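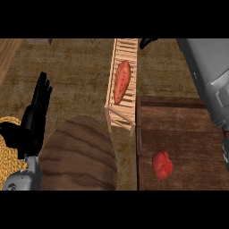 Ticket 1137: second pair of five-fingered hands, quote query
Status: Waiting on purchasing
Opened: Thursday, February 10, 2022

Holst quote came back with the hands on one line and the wrist adapters on another, 14 pages later. Budget line covers the first. Please advise which half of a robot we'd like to own.

Update 1: Asked Holst whether adapters can be bundled. They can, at a price they described as "favourable." Didn't say to whom.

Update 2: Grisance offers a grey-market set, no service plan. Declined. We still remember the last bargain.

Update 3: Sim licence for the Skurnumetti kitchen tasks renews in June. Moved $300 from cables to cover the seat. Cables are now aspirational.

Update 4: Sendau wants 10 per cent down to hold the delivery slot. Purchasing wants a form for that. The form wants a cost centre. Requested one.

Next step: cost centre, then deposit, then adapters. Leave open.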